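COMMUNIQUÉ DE PRESSE

Grureck sort « Skudwood » en août : neuf titres, une tournée, et moi qui n'en dors plus

Bonjour à toutes et à tous,

C'est Bethel, la voix et la basse de Grureck. D'habitude c'est notre label, Cidel, qui vous écrit, mais cette fois j'ai demandé à le faire moi-même (ils ont dit oui un peu vite, je trouve). Donc voilà : notre deuxième album s'appelle « Skudwood », il sort en août, et je crois bien que c'est le disque le plus lourd qu'on ait jamais enregistré !

Neuf morceaux, 50 minutes, dont un instrumental qu'Etenesh Belay, notre guitariste, traîne dans ses carnets depuis le lycée. Elle voulait le jouer à 136 à la noire, moi beaucoup plus lentement, on s'est disputées pendant tout un hiver. Elle a gagné – et franchement, à la réécoute, tant mieux. Le premier extrait, « Sutherland », sera en ligne lundi à 18 h. C'est une chanson sur une route de lande, la pluie et un autoradio bloqué sur la même cassette, avec un pont au violoncelle qui me colle encore des frissons.

On a tout pris en direct, batterie comprise, avec très peu de retouches. Vous entendrez des amplis qui ronflent et, à la fin de la sixième piste, mon rire. J'ai supplié qu'on le coupe, on ne m'a pas écoutée.

Côté objets, le vinyle est tiré à 850 exemplaires, avec une pochette dessinée par Etenesh, et le CD à environ 2000. Les précommandes ouvrent le même jour que l'extrait, sur la boutique de Cidel. Le livret contient tous les textes, plus les accords pour celles et ceux qui veulent s'y frotter à la maison.

La tournée démarre dans la foulée, petites salles uniquement, et on jouera l'album en entier, dans l'ordre. Pour les interviews, les écoutes en avance ou les accréditations, écrivez au service presse de Cidel, qui fait suivre. Je réponds moi-même, parfois tard le soir !

Bethel Yimer, pour Grureck

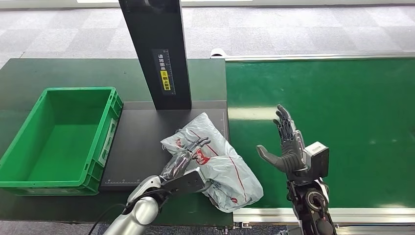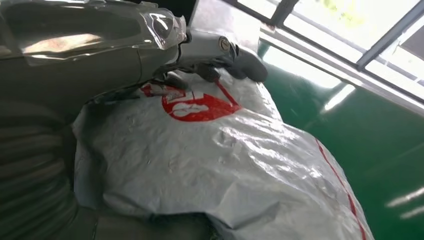

De haut en bas : caisse verte et plateau noir gradué ; sac plastique blanc.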